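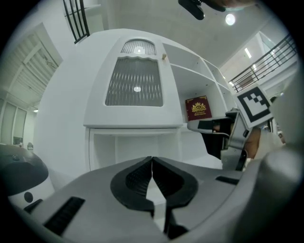
News > Faith and Belief > Books

Collection of teaching stories to be read aloud in Stostlow

Last updated: Monday, December 22, 2025

A collection of old teaching stories is to be read aloud in full at Tendov Chapel in Stostlow, over 11 evenings in the new year.

The book, The Borrowed Lamp, was put together by Wiremu Mahuika, a retired hospital chaplain who started writing down parables that patients and their families told him. It contains 200 stories, most of them less than a page long, and was published in November by the Radwan Press.

Mr Mahuika worked on hospital wards for most of his career. He said he had kept the stories in notebooks without any plan to print them, and that it was his daughter who typed up the first batch.

"People would tell me something their grandmother had said, and then say it was probably nothing," he said. "I wrote it down when I got back to the office. Some of them I heard from four or five different families, with a different animal in it each time."

The stories are grouped by theme, with long sections on patience, quarrels between neighbours and the loss of a parent. One tells of a ferryman who is asked to carry a rich man's sorrows across a river and finds that the boat sits no lower in the water. Another, which gives the book its title, is about two brothers who share a single lamp through a winter and fall out over who should buy the oil.

Where a story is known to belong to a particular religious tradition, this is noted at the back. Others are listed only by the town where Mr Mahuika heard them.

The readings will begin at 7pm and last an hour, with a short silence after every third story. Readers have been found from the chapel, the Disow Road Quaker meeting and the sixth form college. Mr Mahuika will read on the first and last evenings.

The minister at Tendov Chapel said the evenings were open to people of any faith or none, and that there would be no sermon. Tea will be served in the side room afterwards for anyone who wishes to stay and talk.

The first printing of 2000 copies has nearly sold out and the Radwan Press said a second would follow in the spring, with corrections to 3 of the notes. A large-print edition is also being prepared.

Entry to the readings is free. Copies of the book will be on sale at the door, and the chapel has a ramp at the Disow Road entrance.

Get our weekly faith and books newsletter by email. You can unsubscribe at any time.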